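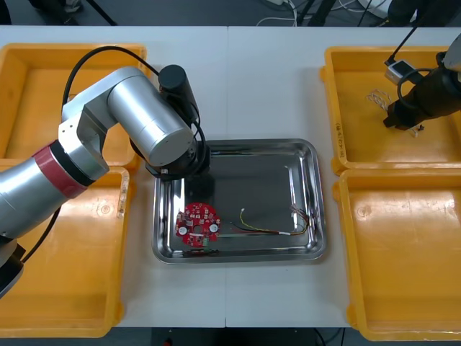

Right, chickpea and spinach curry. I've made it 2 nights running and I'm not even slightly bored. Thread!

Start with an onion, chopped small, in a good glug of oil. Let it go properly golden. I used to rush this bit and my curries always tasted a bit raw, so put the radio on and stir now and then.

Garlic, ginger, a green chilli, then cumin, coriander and turmeric. Sarita Awasthi taught me to add a splash of water with the spices so they don't catch. Brilliant tip, I do it every time now! 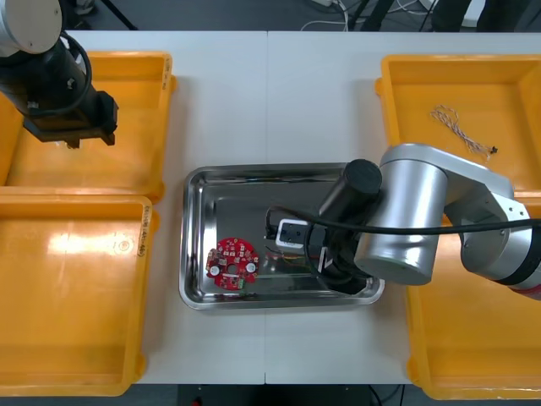 Steel tray in the middle, yellow bins either side.

Tin of tomatoes next, and cook it down until the oil starts to show at the edges. Then 600g of drained chickpeas (the jarred ones are lovely and soft, if you can get them) and a mug of water. Lid on, 14 minutes, low heat.

Spinach goes in at the very end, a whole bag. It looks like far too much and then it vanishes. Squeeze of lemon, salt, done.
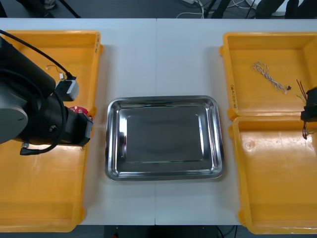 White table, yellow trays and the steel one.

Brijesh Bhatia asked if it freezes. Yes! I had a tub from December and it was gorgeous on toast. Leave the spinach out if you're freezing it and stir some in when you reheat.

Trying it with butter beans next. Will report back.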